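Dec 25, 2019
By the Business Desk

The change to the small-parcel duty threshold takes effect in the new year, and importers who bring in low-value goods by the carton are still working out what it will cost them. The customs manager at Galleck, a brokerage that clears freight for 426 small importers, spent most of November answering the same question by telephone.

"They ask whether the rate has gone up," she said. "The rate is the same. What has changed is the value at which we start applying it, and how that value is calculated."

Under the old rules, a consignment declared below the threshold was released without duty and with a short-form entry. From January the threshold falls, and freight and insurance are added to the price of the goods before the test is made. A carton that passed on its invoice price alone may now fail once the shipping charge is counted.

The manager said the second part of the change would catch more people than the first. Her office took a sample of 73 entries lodged by its clients and ran them again under the new method. Of these, 18 moved from the short form to a full entry. In most cases the goods themselves were worth less than the new threshold, and the freight carried them over it.

"If you are buying light goods by sea, you will hardly notice," she said. "If you are flying in something bulky and cheap, the freight can be worth as much as the product. That is where the entries moved."
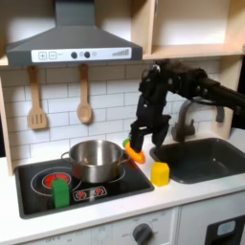

Classification is the other pressure point. A full entry needs a tariff code for every line, and a short-form entry did not. Importers who have never had to assign codes tend to sort goods by what they look like, and the schedule does not always work that way. She gave the example of a play kitchen: a bright orange ring sitting on the counter is a toy, but a stainless steel pot beside it may be classed as a toy or as household metalware, depending on how it is made and sold. The two headings carry different duty rates, and the importer is expected to know which one applies before the entry is lodged.

"We ask for the supplier's specification and the retail packaging," she said. "A product name on an invoice is no help to us. Half of them say 'accessory'."

Where the code is in doubt, an importer can apply for an advance ruling. The application is free but slow, and the manager does not recommend it for one-off shipments. She does recommend it for any line that will be brought in more than a few times a year, as a ruling binds the customs office as well as the importer.

One client, the housewares wholesaler Mumau, has already changed its buying pattern. Its purchasing director said the company used to place small orders every fortnight to keep its stock low. It will now combine them into larger sea shipments and carry more inventory.

"We pay for storage instead of paying for entries," he said. "On our volumes the storage is cheaper. I have budgeted $3000 for the extra racking and we should recover that in the first year."

He was less certain about cash flow. Duty on a combined shipment is payable in one amount at clearance, unless the importer has a deferral account, and a deferral account requires a security deposit. Mumau has applied for one and has not had an answer.

Galleck's manager said applications were taking longer than usual. She advised clients to assume they would be paying at the counter until the end of the quarter — and to check that the person authorized to release the payment would be at work over the holidays.

Entries lodged before the changeover will be assessed under the old rules, provided the goods have arrived. Goods still in transit will be assessed under the new ones, whatever date is on the invoice.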